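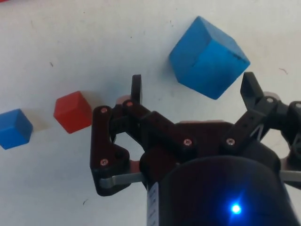

Figure 1. Wrist camera view of the workspace with the gripper open. Three cubes on the tabletop: one large blue, one small red, one small blue.

Size-dependent grasp errors in a policy trained from wrist camera images
Student project report, Andia teaching laboratory

Summary

This report covers a project on picking up cubes of two sizes with a two-finger gripper. A policy was trained by imitation from recorded demonstrations, using the wrist camera as its only image source. The question was whether one policy could handle both sizes without being told which size it was dealing with. It grasped the small cubes reliably and the large cube much less so. Most failures on the large cube were errors of height, and adding the gripper opening to the policy input removed a good part of them.

1. Background

Earlier work in the laboratory, under the name Jalora, used cubes of a single size. With one size, the apparent width of a cube in the wrist image is a usable measure of its distance, and the Jalora policy seems to have relied on this. When cubes of different sizes are mixed, the cue becomes ambiguous: a large cube far away and a small cube close by can cover a similar number of pixels. An overhead camera would settle the matter, but the project brief ruled one out.

2. Method

Demonstrations were recorded by teleoperation. Each began with the fingers open and the arm at a start height chosen at random within a fixed range, and ended when the target cube had been lifted clear of the table. The target was set by colour and size before recording. Cubes were placed by hand at varied positions and rotations, so that the fingers often had to turn before closing on two parallel faces.

We collected 60 demonstrations for each target. Demonstrations in which the operator knocked a neighbouring cube were discarded and repeated. The images were reduced in size and passed to a small convolutional network, trained from scratch, which predicted the next change in gripper pose and a command to open or close.

Two versions were compared. Version A received the image only. Version B also received the measured opening between the fingers. Training data, number of training steps and learning rate were the same for both. The software used was the laboratory's Flasar control package, with the logging rate raised from its default so that finger positions and images could be matched more closely.

3. Test procedure

Each version was given 20 trials per target. A trial counted as a success if the cube was lifted and held for 3 seconds. All three cubes were on the table in every trial. The same list of positions was used for both versions, marked out with a paper template that was removed before the arm moved. Lighting came from the ceiling lamps only, with the blinds closed.

4. Results

Both versions did well on the small cubes. The few failures there came from choosing the wrong cube when the small blue and large blue ones were close together in the image.

On the large cube, version A failed in over half of its trials. The usual pattern was that the fingers closed too early, above the upper face or on its edges. This is consistent with the policy treating the cube as a nearer small one. Version B showed the same error less often. It also made a second attempt in several trials, reopening after the fingers had met without resistance. Version A stayed closed and lifted nothing.

Rotation mattered less than expected. A cube with a corner towards the camera was grasped nearly as often as one with a face square to the fingers, apart from positions near the limit of wrist travel.

5. Sources of error

The fingers take up a large share of the wrist image and can hide part of the target during the last stage of the approach. The policy then works from whatever edges remain visible. Marks on the cubes and on the table were not controlled, and we did not test whether the network used them. The gripper linkage also has some play, measured by hand before testing and not corrected for.

The trial numbers are small. The difference between versions on the large cube is clear, but the differences on the small cubes should not be read as meaningful.

6. Further work

The next step is to repeat the comparison with a short history of images in place of a single one, so that change in apparent size during the descent is available to the network. A third cube size, left out of training, would show whether version B has learned anything general. The training settings and trial sheets are stored in the Maldonado folder on the laboratory server, with the results for version A and version B kept in separate tables.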